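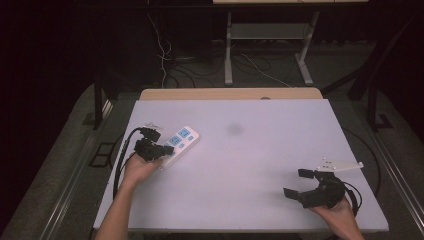

White board on the work surface, tan wood showing behind.

Is a whole-house surge protector worth the money?

Posted by Kaisu Rissanen

An electrician quoted me $764 to fit a surge unit in the panel. He says my power strips are useless. We lost a modem last December in a storm, and that's the only thing we've lost in 15 years. The brochure he left is for something called a Canirell and it promises "total home defence". I don't believe a word of it, but my husband does. Has anybody had one fitted and can say it did anything?

Kalevi Räsänen

I'd want a second quote before anything else. A neighbour in Burberg was told $1,130 for what sounded like the same job, so prices are all over the place. Ask what the unit itself costs and what the labour is. If he won't split it, find somebody who will.

"Useless" is a stretch. Plenty of plain strips have no surge protection at all, they're only extra outlets. Look for a joule rating on the label or the packaging. No rating, assume nothing.

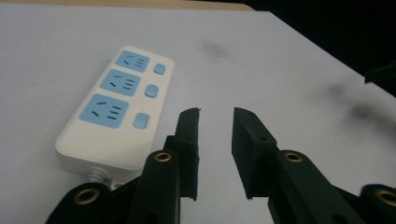
Three-socket power strip, white with light blue panels.

The colour and shape of a strip tell you nothing either way. And the ones that do protect wear out, so a strip you bought years ago may be finished even if the light's still on.

Also, your modem may have been hit through the phone or cable line. A panel unit won't stop that unless the line is protected too. Ask him about it and see how he answers.

Silvan Thaler

just get it, cheaper than a new fridge

Hilkka Hirvonen

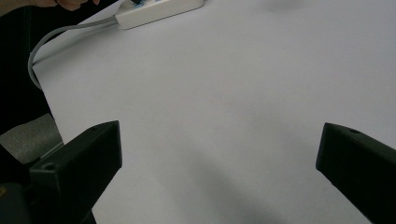 Taltmont, July 2023

We had one put in. Has it worked? No idea, and I doubt the people who swear by theirs know either — nothing blew up before and nothing has blown up since. Read the warranty. Ours covers connected equipment only if we mail in the dead unit and a licensed electrician's report, at our cost. I can't see many claims getting paid.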